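How Doors Work: Hinges, Knobs and Levers
An explainer for readers in grades 3 to 5
Urkau Museum of Everyday Things, Learning Department
Updated 2019-03-29

You open doors many times a day. Doors on houses, doors on cars and doors on kitchen cabinets all use the same idea, and people have used it for a very long time.

What is a hinge?
A hinge is a joint that lets one part turn while another part stays still. Most hinges have two flat plates, called leaves. One leaf is fastened to the door and the other is fastened to the wall or the cabinet. A thin rod called a pin holds the leaves together, and the door turns around the pin.

Your body has joints that work in a similar way. Bend your elbow. Your forearm swings back and forth, but it does not spin in a full circle.

Why is the knob so far from the hinge?
A door is a kind of lever. A lever is a stiff object that turns around one point. The farther you push from that point, the less force you need.
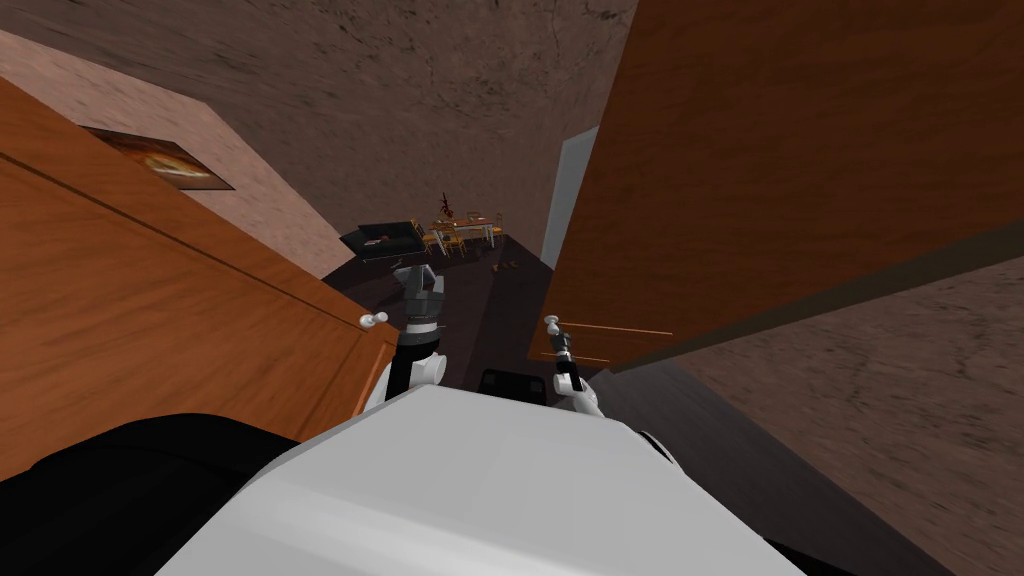
Open cabinet doors with small white knobs.

You can test this at home with an adult. Open a room door halfway. Push it gently with one finger near the knob side. Next, push it with the same finger close to the hinges. The second push is much harder, even though the door weighs the same. Keep your other hand away from the gap beside the hinges – fingers can be badly pinched there.

Doors before metal hinges
Long ago, many doors had no metal hinges at all. The door was built with a post along one side, and the ends of the post sat in hollows in the floor and in the beam above. When the door was pushed, the whole post turned. Visitors to our Gezer Room can try a copy of a door like this. It stands nearly 14 feet tall, and it takes two children to move it.

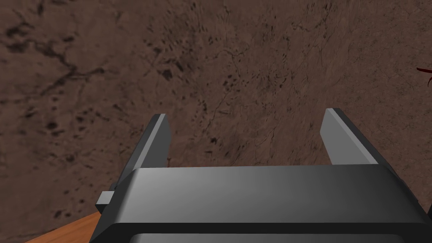 The rubbing of one surface against another is called friction. Friction makes a door harder to move, and it also causes many of the squeaks that doors make. A drop of oil on the pin helps the parts slide past each other, and the squeak often goes away.

Words to know
Friction: a force that slows things down when they rub together.
Leaf: one of the flat plates of a hinge.
Lever: a stiff object that turns around a point.
Pin: the rod in the middle of a hinge.

Text by Arwel Dafis. Reviewed by Tipene McAlister, Learning Department. Teachers may print up to 40 copies for classroom use.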